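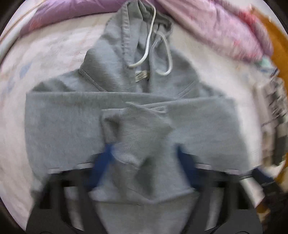
Ticket 87-107
Subject: Product thumbnails not refreshing after nightly catalog sync
Opened: 19 August 2024
Reporter: Skuston web shop, apparel section
Assigned: Quentin Aubert
Priority: Normal
Status: Resolved

Reported behavior
Replaced product photos show correctly in the Festel admin panel but the storefront keeps serving the old thumbnail. Full-size views are correct. Affects the sweatshirts and knitwear categories. Other categories have had no photo changes this month, so no data for those.

Environment
Storefront on the Wiltley host, Festel catalog module, Coste cache layer in front. Sync job runs nightly at 2:00.

Log

Entry 1
Cleared browser cache and retested in a private window. Old thumbnails still served. Same result on a phone over mobile data. Local cache ruled out.

Entry 2
Checked the sync job output. Exit code 0. 107 records processed, 87 skipped as unchanged. The skipped set includes every product named in the report. The job decides whether a record has changed by comparing the modified time on the product record. Replacing a photo in the admin panel updates the photo record only.

Entry 3
Opened one affected product, added a space to the end of the description, saved, ran the sync by hand. Record was picked up and a new thumbnail was written to disk. Storefront still showed the old one. Two separate faults, then.

Entry 4
Requested the thumbnail directly from the Wiltley host, bypassing Coste. New file returned. Requested the same path through Coste: old file, cache hit. Thumbnail file names are built from the product number and do not change when the photo does. Cache lifetime for that folder is set to 11 days.

Entry 5
Purged the thumbnail folder in Coste. Storefront now correct for the test product. Remaining products unchanged, as expected from Entry 2.

Entry 6
Changed the sync setting "compare by" from "product" to "product and media". Ran the sync by hand. All products in the report were picked up. Run time went up slightly, still well inside the nightly window.

Entry 7
Turned on "append version to file name" in the Festel thumbnail settings and regenerated the two categories. Page source shows the new file names. Old files left on disk until the next cleanup run.

Entry 8
Reporter replaced one more photo before the nightly run. Checked after the run: new thumbnail present on the category page, the search page and the cart. No manual purge was done.

Cause
1. Sync ignored photo-only changes.
2. Cache held thumbnails under unchanged file names.

Open items
The newsletter template links to thumbnails by the old naming pattern. Links will break when the old files are removed. Moved to a separate ticket. Cleanup run is on hold until that one is closed.

Closed by Quentin Aubert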